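Fledavham moves soft-goods handling trials to Inden

Fledavham has begun trials of robotic handling for plush and other soft goods at its Inden site, the company said in October. The work was previously done by hand at the Brurnen packing line.

The trial set consists of 16 plush items. A gripper approaches each item on a white round table, and wrist-mounted cameras record the approach. The target is 700 logged picks before any equipment is installed at Brurnen.

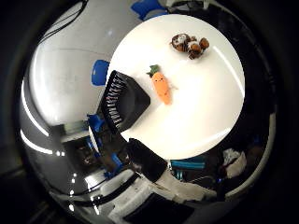
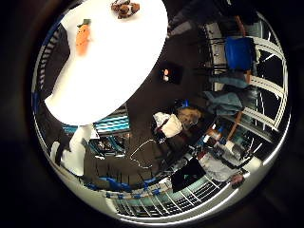 Plush carrot on the round table at Inden, wrist camera views.

Six packers have been reassigned to the trial. They set out the items, watch the arm and log failed picks. According to Aitana Robles, who manages the line, the job now involves less lifting and more time at a screen. "Two of the six have asked to go back to packing," she said. "They can."

Pay grades are unchanged during the trial. Fledavham has not said whether the 21 packing positions at Brurnen will be kept once the system is in use. Training on fault recovery, run by the integrator Figueroa, is open to all shifts.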